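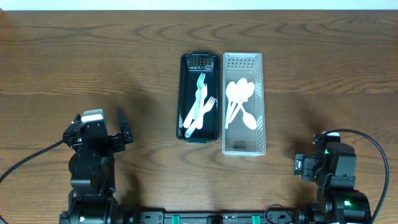 Siu Sculpture Park reopens bronze work after base repairs

The outdoor bronze "Clukano" by Szu-yu Tsai is back on public view at Siu Park following replacement of its foundation and internal anchor system. The work, which weighs 424 kilograms, had been in storage since June.

An inspection by conservator Farzad Bakhtiari found corrosion on 2 of the steel anchor rods where they entered the original concrete pad. Water had collected under the base plate and could not drain. The bronze itself was sound, apart from a hairline crack in a weld seam on the north side, which was ground out and filled with matching alloy.

The new pad was poured by Fakero and is 40 centimeters deep. It slopes slightly toward the path and has drainage channels on all four sides. The old rods were replaced with stainless steel, and a nylon gasket now separates the steel from the bronze to limit galvanic corrosion. The surface was washed, heated and given a coat of clear wax. Tsai approved the final color before the piece left the workshop.

The sculpture has been turned seven degrees from its earlier position so that its open side faces the lower lawn, as shown in the artist's original drawings.

Collections manager Shu-fen Chu said the wax coat will be renewed every year and the anchors checked at the same time. Work on the stone reliefs by Cheng-en Yau, near the Presitz gate, is next on the schedule. The reliefs will stay in place during cleaning, but the gate path will be closed.

Posted 1/1/25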